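关于我们

Siltach 从事桌面小件器具的选型、尺寸整理和摆放规则编写。业务对象是碗、杯、盒、托盘，以及与它们放在同一张台面上的零碎物件：扣子、夹子、标签、瓶盖、笔帽。家具、柜体和墙面收纳不在业务范围内，遇到这类咨询，我们会直接回复不承接。

公司现有三个产品系列和一套公开的登记方法。产品由外部工厂按图纸生产，图纸、公差表和检验要求由我们出具。登记方法以文档形式发放，允许复制、改写和在机构内部使用，改写后须更换版本号。

沿革

公司最初的工作是替一家托管中心整理餐具柜。柜内杯碗来自多个批次，外观接近，口径不同，叠放后经常卡住，取用时要两只手分开。当时的处理办法很简单：逐件量口径、底径和高度，登记成表，按口径分组，组与组之间不混叠。表格做完以后，这家中心要求我们把台面部分也写进去，即餐具从柜里取出后放在哪里、按什么次序放、收回时从哪一件开始。台面部分的篇幅后来超过了柜内部分，业务方向也随之固定。

此后几年，登记表扩展到文具、手工材料和小型玩具。表内目前有 1481 条记录，每条对应一种实测过的器具，同型号不同颜色不另立条目。实物停产的条目保留，状态栏改为“停”，供仍在使用旧件的单位查询。

产品系列

Farkach 系列为敞口盛器，包括碗和杯。设计时先定口径，再定高度，器壁厚度由工厂在允许范围内自行决定。碗有带柄和无柄两种，带柄碗的柄长单独标注，计算占位时按柄端到对侧碗沿的最大距离取值。早期图纸只标碗口直径，结果带柄碗放进抽屉后柄端顶住前板，抽屉关不上，该项现已列为必填。

Shirima 系列为浅托盘，方形和长方形，四角做圆，边沿略高于盘底。边沿高度经过两次调整。第一版过低，纽扣一类的小件在端起时容易滑出；第二版过高，手指从侧面拿取扁平小件时不方便。现行版本取中间值，并在盘底内角加大了圆弧，碎屑可以用布一次带出。方盘的最小规格为边长 90 毫米，更小的规格试制过，因为放不下一只标准杯的杯底而取消。

Palia 系列为木盒，分有盖、无盖和顶面开槽三种。开槽盒用于投放卡片和薄片，槽宽按所投物件的厚度另行选定，订购时需注明。木盒表面颜色允许有批次差异，验收以尺寸、棱边和槽口光滑程度为准，不以颜色作为退货依据。对颜色有一致性要求的单位，应在下单时要求同批供货，并接受较长的交期。

三个系列合计在售 47 个型号。型号编码由系列首字母、主要尺寸和形状代号组成，编码中不含颜色。颜色写在订单备注里，常备色为浅蓝、粉、白和原木色，其他颜色不备库存。

摆放规则

规则文档的主体是台面摆放。我们把一张台面划为后区和前区。后区放容器，前区放正在处理的东西。容器在后区排成一行，件与件之间留出手指能进入的空隙；前区只放一块底板或垫子，小件都在底板范围内处理，处理完归入后区的容器，底板清空后再取下一批。

排列次序一般按容器的取放方式决定。带柄的碗放在行的一端，柄朝后，以免袖口带到。盒放在靠内的位置，有明显正面的，正面朝向使用者。杯紧邻盒放置。托盘较矮，放在另一端，视线不受遮挡，盘内有什么一眼可以看到。以一组常见的配置为例，后排从左到右依次是浅蓝色短柄碗、橙棕色木盒、粉色杯、粉色方托盘，前面正中是一块银色金属板，板上放着白绿相间的小件和带红点的白色小件。

杯内允许存放物件，但应从杯口能看见。杯内物件高出杯口时，收台次序要提前，先取出再移动杯子。碗内物件不得超过碗沿。托盘内物件只放一层。木盒开槽面不得压放其他器具。以上四项在培训时合并讲解，检查时逐项判定。

底板的材质不作强制规定。金属板易擦净，放置平稳，缺点是反光，小件颜色偏浅时不容易分辨，灯位需要调整。软垫没有反光问题，小件落下时声音小，但碎屑会嵌进表面。硬质塑料板介于两者之间。选用哪一种由使用单位根据物件种类确定，登记表中只记录实际使用的类型。

台面以外的环境，我们只提两点建议：背景颜色宜单一，与容器颜色拉开差距；台面四周的夹具和附件应固定，不占用后区的排列位置。深色背景配浅色容器，效果较稳定。容器与台面同色时，应改用有明显边沿的型号，或更换底板。
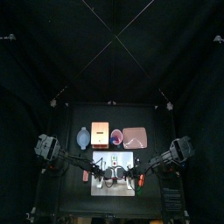
Joana Neves 来信说，她所在的教室照着规则用了一个学期，后区的次序孩子们很快记住了，难处在前区：底板上总会留下一两个小件，大家都觉得是别人的，谁也不收。她建议在规则里写明，底板未清空时不得取用下一只容器，并问托盘能不能固定充当“待定”位置，暂时放那些一时分不清归属的东西。

第一条建议已经写入现行版本，措辞基本沿用来信。第二条经过讨论后作为可选项收录：使用单位可以指定托盘为待定位置，但须在收台前清空，不得带到下一次使用。未指定的，托盘仍按普通容器处理。清空时间由使用单位自行规定，我们没有给出统一数值，不同场所的节奏差别较大，写死以后反而难以执行。

收台

收台的次序与摆放相反。先清前区，小件归入容器；再检查底板，擦拭，竖起或收走；然后从托盘一端开始，依次移动后排容器。带柄碗最后收，收时握住碗身，柄只作辅助。杯内有物件的，连同物件一起归位，不倒出重装。需要清洗的器具单独放在一侧，清洗、晾干之后再叠放。叠放时只允许同口径叠放，口径不同的并排放置。

收台后的检查由未参与收台的人完成。检查表只有一页，内容包括：容器是否齐全，位置是否与底图一致，底板背面有无粘附的小件，台面与容器之间有无遗落。底图是一张与台面等大的纸，标出每件容器的轮廓，可以压在透明板下，也可以只在初期使用，熟悉以后撤掉。多数单位在使用底图一段时间后撤掉，只保留检查表。

对于人员更换频繁的场所，我们建议长期保留底图。轮廓线用细实线，不填色，线旁标注型号编码。有单位曾用彩色填充轮廓，后来更换了不同颜色的容器，使用者按颜色找位置，反复放错，改为线框后恢复正常。

测量与登记

登记表的测量项目为口径、底径、最大外廓、高度、净重，带柄件加柄长和柄的朝向，开槽件加槽长和槽宽。尺寸以毫米计，取整；净重以克计，取整。每种器具抽取数件测量，记录中间值，差异超出允许范围的，在备注栏写明最大值和最小值，不取平均。

测量工具为卡尺、钢尺和台秤，定期送检。软质器具在自然放置状态下测量，不施加压力。口沿不圆的，量相互垂直的两个方向，两个数都记。表面有花纹或凸点的，外廓包含凸起部分。旧件磨损明显时不作为新条目的依据，只能用于核对已有条目。

颜色采用文字描述，分浅、中、深三级，不使用色号。曾有使用单位要求增加色号，我们做过一轮比对，结果不同批次的塑料件在不同光线下读数不稳定，登记后难以核对，该栏未予保留。材质栏只在有明确标识或供货文件时填写，凭外观判断的一律写“未确认”。

每条记录附一张俯视照和一张侧视照，照片中器具的朝向与规则文档的规定一致。照片用于辨认，尺寸以表内数值为准。

场地与库存

公司场地面积约 700 平方米，分为库房、测量间和试摆间。库房按系列分区，同系列内按主要尺寸从小到大排列。测量间保持恒定照明，不存放成品。试摆间放置几种高度的台面，新型号在定稿前要在这里与已有型号混合摆放，检查间距、叠放和取拿是否互相妨碍。试摆记录与图纸一并归档，图纸改版时旧记录不删除。

试摆中发现的问题大多与相邻件有关，单件问题较少。例如某型杯单独使用时稳定，放在开槽木盒右侧时，左手投放卡片会碰到杯沿，处理办法是在规则中加大盒与杯之间的间距，杯的设计没有改动。又如方托盘的边沿在灯下会出现一小片反光，与白色小件混在一起不好辨认，后来在同一规格中增加了哑光表面的选项，原表面继续供应。

库存更新在每个工作日结束时进行。常备色型号缺货时，页面会显示预计到货时间；非常备色型号只接受预订。拆零销售只适用于杯和托盘，碗和木盒按整箱供应。整箱数量见各型号的规格页。

订购与改制

订购须提供型号编码、数量、颜色备注和收货地点的楼层情况。木盒箱体较重，无电梯的楼层需提前说明。改制项目目前接受三种：槽宽调整、托盘边沿高度调整、碗柄取消。改制件不纳入登记表的标准条目，在型号编码后加后缀区分，不接受无理由退换。

使用单位自有器具也可以纳入规则。做法是按上述测量项目自行量取，填入空白登记页寄给我们，由我们编排摆放次序和底图。自有器具的登记页只用于该单位，除非对方书面同意，不并入公开登记表。编排底图收取工时费，器具数量较少时免收。

寄来的登记页中，最常见的缺项是柄长和最大外廓。缺这两项时底图无法完成，我们会退回补量，不作估算。照片不能代替测量，角度稍有偏差，换算出来的尺寸就不可用。

培训

培训以现场操作为主，讲解部分较短。第一段内容是按底图摆放，第二段是撤去底图后摆放，第三段是收台和检查。参加者使用本单位的器具，不使用我们的样品。每年七月场次较少，测量工具在这个月集中送检，试摆间停用，改以书面答复为主。

培训不发结业证明。参加者领取一份规则文档、一份检查表和若干张空白登记页，后续版本在网站下载。对规则条文有疑问的，请注明条款编号；对具体器具有疑问的，请注明型号编码或附上三项以上的实测尺寸，只写“那个粉色的盒子”一类的描述，我们无法查到对应条目。

意见与修订

规则文档和登记表接受任何使用者提出的修改意见。意见先编号，再由编写组判断属于笔误、歧义还是内容变更。笔误直接改正；歧义补充说明；内容变更须在试摆间按新旧两种做法各做一遍，记录差别后再定。未采纳的意见同样公布，附简短理由，提出者可以选择不署名。

来信请寄公司邮箱，主题栏写明“规则”“登记”“订购”或“改制”，未分类的邮件处理较慢。样品请勿自行寄送，需要实物时我们会回信告知地址和包装要求。

本页最后修订：4/17/20

修订内容：增加待定位置可选项；更正 Shirima 系列方盘最小规格的单位；删除已停用的传真号码。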